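Fadness box set, worth the money?

marrowfat_meg
Posted 4 January 2024
Hello all, and a happy new year! I've finally got hold of the Szénási box set (the one with all the Rekha Kaushik films) and I've spent the whole holiday under a blanket with it. I paid 375 for mine, but I've just seen one go for 800, which made me put my tea down. Has everyone gone mad, or did I get lucky?

oldreels
You got lucky, Meg. I paid 300 in May and thought that was steep at the time. Then Fledeo put Fadness on their front page and the whole world wanted a copy. It's a lovely film, mind you, and I don't begrudge anyone finding it late, but 800 is silly money for discs.

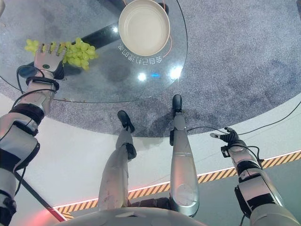

The booklet is what I'd pay for, if I'm truthful. Aranka Kerekes wrote the long essay in the middle and it's a joy, especially the pages on how the ferry scene was put together.

tinned_peaches
I'll have to disagree with you there, oldreels, fond as I am of you! I found the essay hard going, and she hardly mentions Geker, which to my mind is the better film by a mile. Kaushik is funnier in it, and she gets to sing.

oldreels
Geker better than Fadness? With that ending? We'll be here till spring.

marrowfat_meg
Oh, I haven't got to Geker yet, so no spoilers please, either of you. One more thing while I'm here: does the picture on disc two look soft to anybody else? My telly is only an old 1440 monitor with speakers plugged in, so it may be me.

tinned_peaches
Mine's soft as well, Meg, mainly in the night scenes. I wrote to Szénási and I'm still waiting to hear back.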